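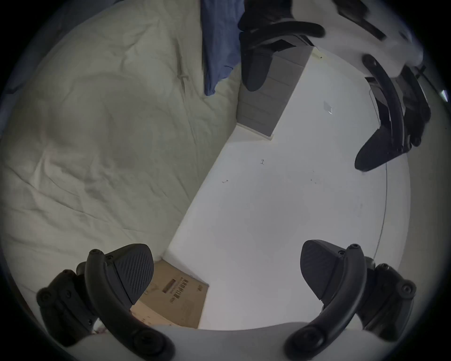 Blue bedding and the cream-white duvet, on the big bed.

Linen change at Gernwood: what to do with your bedding in May

The spring linen change covers all 56 rooms this year, including the ones on the Cabral side that were left out last time. Celeste Painemal is running it again, with Tadeo Ocampo on the upper floors. Lists are up by the mail slots. If your room is missing from the list, tell Celeste before the end of the month.

Strip the bed by 11 a.m. on your floor's day. Sheets and pillowcases go in one bag, towels in another. Duvets stay in the room unless they need cleaning, in which case fold them and leave them at the foot of the bed with a note. Please check inside pillowcases first. Last year the laundry sent back two phone chargers and a passport.

The tufted duvets should not go in the machines downstairs. They are too heavy for the drums and the filling bunches up. Soudabeh Naseri has the key to the large washer at Udeck and can take 8 of them at a time.

Folding is done in pairs where possible. One person takes each end, both pull until the cloth is flat, and then you walk the corners together. It takes less time than folding alone and the stacks come out even, so they fit the shelves. Fitted sheets can be rolled - we have given up on asking for squares.

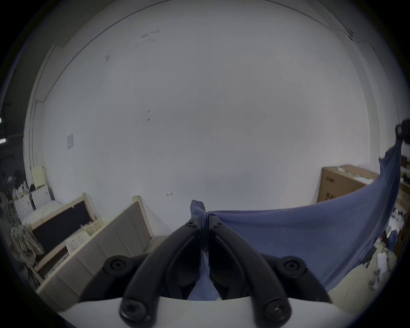 Can I keep using my own sheets?
Residents who bring their own bedding can keep using it and wash it themselves. Write "own" next to your room number on the list so that a set isn't left for you.

Clean sets will be on the trolley outside the linen room from 4 p.m. Take one set per bed. Spare blankets are in the tall cupboard, and Mieczysław Baran will open it for anyone who asks at the desk.

Worn sheets are being cut up for cleaning cloths, and we have 300 of those already, so please don't donate any more for now. Old towels are still welcome.

Gernwood Residents' Newsletter | Contact: front desk or the newsletter mailbox | © Gernwood Residents' Association | Back to top

Search this site Enter keyword Go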